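Zoster para volantes y pedales: preguntas frecuentes

Respuestas para la versión 3 de la aplicación.
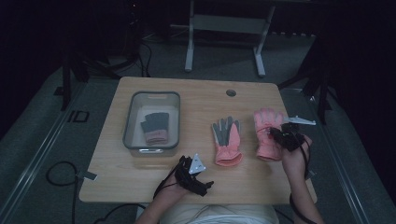 ¿Qué plataformas admite?
Android 11 o posterior. La versión para iOS está en pruebas.

¿Puedo guardar varios perfiles?
Sí, hasta 30 por dispositivo. Cada perfil almacena el ángulo de giro, la zona muerta y la curva de freno.

El volante no aparece en la lista.
Actualice el firmware y reinicie la aplicación – el emparejamiento anterior se conserva.

¿Se exportan los perfiles?
Sí, en formato CSV, desde Ajustes > Datos.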